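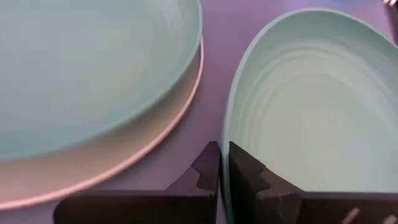
Fig. 1. Wrist camera view: two stacked plates, the oval dish, and the gripper fingers between them.

Week 9 handout – notes from the open day at Grestingate

For those of you who missed the bus, I'm writing up the table-clearing demo, and it will come up again when we get to grasp planning. Kerstin Rothe ran it for us and let me pester her with questions for the better part of an hour (thank you, Kerstin!).

The robot is called Vik and the control software is Zudo. Vik's job is to clear a table one piece at a time. Sounds easy, right? Now look at Fig. 1 and think about where you'd put two stiff fingers. A plate lying flat gives you very little to pinch, and with the pink one under the aqua one you also have to decide whether you want one plate or both. The oval dish is friendlier – it has a raised lip, so a finger can go on either side of it.

Look at the color too. The top plate and the dish are both aqua, so sorting pixels by color alone won't tell you which piece you're looking at. You need the edges. I'd also worry about those ridges inside the dish, which could easily pass for rims if your edge finder is too eager.

Kerstin's team logged 600 practice grasps before the open day, and 19 of them ended in a dropped piece. She was quite cheerful about that! Most of the drops were flat plates.

For next time: sketch two ways of getting hold of the top plate without moving the lower one, and mark where each finger goes. Rough pencil is fine. Rozália Vida has the spare handouts in room 201 if you lose yours.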